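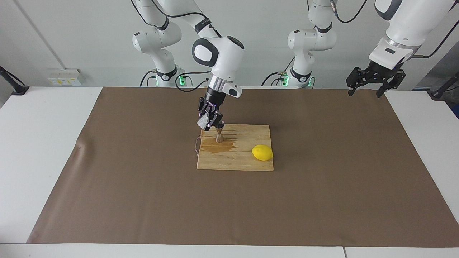
Ticket 1396: Fisholm board, dark patch on the handle side

Status: Open (reopened by customer)
Product: Fisholm bar board, bamboo, wire handle
Opened by: Viera Kollár
Queue: Nitine Home, care and returns

Monday, 09:40. Viera Kollár wrote:

I bought the Fisholm board for cutting citrus and for standing bar things on. It has come up with a dark patch on the half nearest the handle. The patch spreads across the grain towards the wire and I can't get it to go. Your care page says the board is "stain resistant in normal use". I'd like to know what normal use is, if a lemon isn't included.

I wash it by hand and it has never been in the dishwasher. I'm saying so now to save us both a message.

Monday, 11:15. Nitine support wrote:

Thank you for getting in touch. Bamboo is a natural material and some change in colour is expected. Please could you confirm:
- whether the board has been in a dishwasher
- how it is dried and stored
- what else is kept on it
- whether the surface feels rough over the patch

Monday, 12:05. Viera Kollár wrote:

Dishwasher: see my first message.
Drying: wiped with a cloth, then leant against the wall behind the kettle, handle at the bottom because it won't stand the other way up.
What else is on it: a lemon, mostly. The little wooden piece with the narrow waist lives at the handle end, and the patch spreads all round its foot. The steel jigger goes on the mat beside it.
Surface: smooth. I ran a fingernail over it and felt nothing but the board.
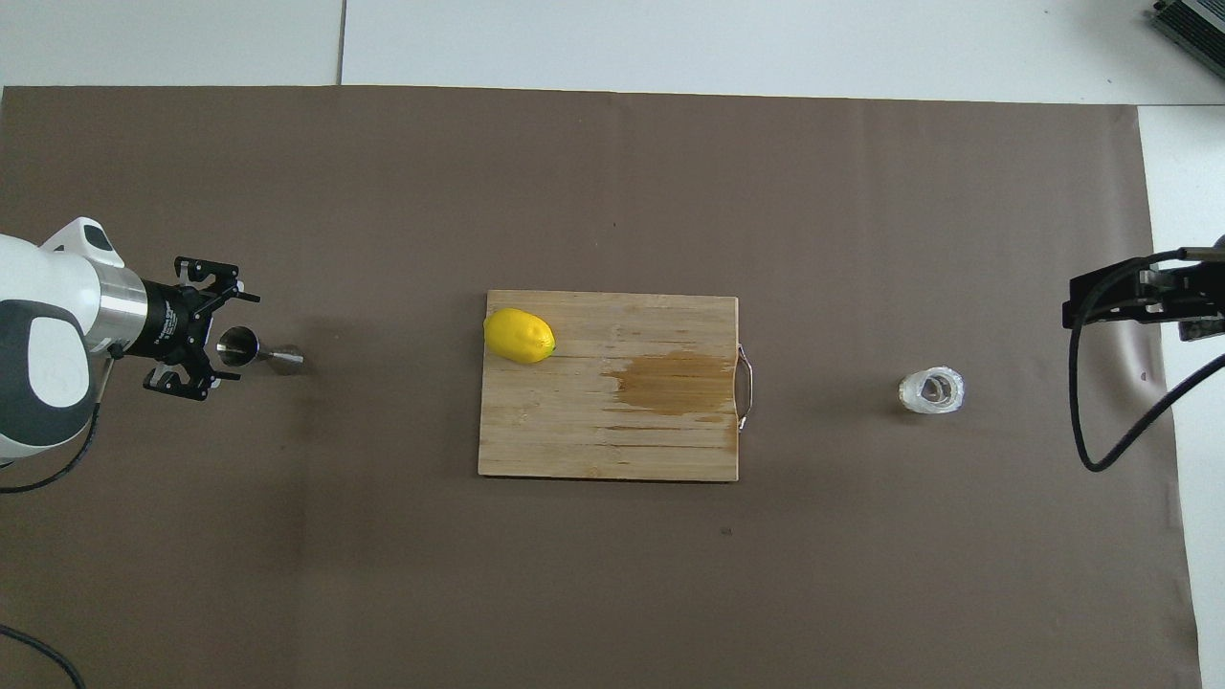
Lemon on the upper left corner, dark patch on the right half, jigger on the mat.

Monday, 14:30. Nitine support wrote:

Thanks, that is clear. The marking is consistent with liquid sitting on the board. Lemon juice can darken or lighten bamboo depending on how long it stays. We also see the jigger is close by. Could spirits or bitters have dripped from it? Perron jiggers have a rolled lip and can hold a drop.

Suggested steps:
1. Wash with warm water and a little washing-up liquid, both faces.
2. Dry upright with air on both sides for a full day.
3. Rub with coarse salt and half a lemon, along the grain. Rinse.
4. Dry again, then apply Cumo board oil and leave overnight.

Monday, 14:50. Viera Kollár wrote:

You've told me lemon juice may have caused it and then asked me to rub half a lemon into it. I'll try it, but I'd like it on record that I asked.

On the jigger: it's on the left, by the corner where the lemon is. The patch is on the right. For a drip to get there it would have had to cross the part of the board that looks fine. I don't say it's impossible — I do pick the thing up and pour from it — but where it's lying in a photo is no evidence of anything. I never said it was a Perron, either. It was in the drawer when we moved in.

Test log, kept by Viera Kollár and pasted in at support's request

Step 1. Washed both faces. Patch still there when rinsed, but then the whole board goes darker under the tap and it's hard to judge. I don't think a person can look at a soaked board and learn much.

Step 2. Left to dry upright for a day, on its long edge this time, with the handle off to the side. Patch paler at the outer edge. The middle, where it runs nearest the handle, much the same. This is the only step that did anything I'd swear to.

Step 3. Salt and lemon. Scrubbed for 3 minutes. The board smells very nice. The patch looks lighter, and so does everything round it, so the difference between the two is what it was before.

Step 4. Not done. I've no Cumo oil in the house and I'm not buying a bottle of it to find out whether a board I've already paid for is faulty. Happy to use one if you send it.

Extra test, my own idea. I put a spoonful of plain water on the left half, well away from the patch, left it for 2 hours and wiped it off. It left a darker ring, which had gone by the next morning. I did the same at the handle end and that one was still showing at supper time. One go at each, so make of that what you like, but it looks to me as if the handle end takes in water and hangs on to it. The wire goes into the edge there. Are the holes sealed?

Thursday, 10:20. Nitine support wrote:

Thank you for the detailed log. We have asked the product team whether the handle holes on the Fisholm are sealed before the wire is fitted. Meanwhile we can post a small bottle of Cumo oil free of charge. Please dab it into the edge where the wire enters as well as over the face, and store the board with the handle at the top if you can.

Thursday, 10:45. Viera Kollár wrote:

Please do send the oil. I'll hang it from a hook by the handle, which I suppose is what the handle's for, though the leaflet shows the board lying flat.

I don't accept "change in colour is expected" as the answer yet. If it were just bamboo being bamboo I'd expect it on both halves. Please leave the ticket open until the product team replies about the holes.

Internal note: oil posted. Waiting on product team. Do not auto-close.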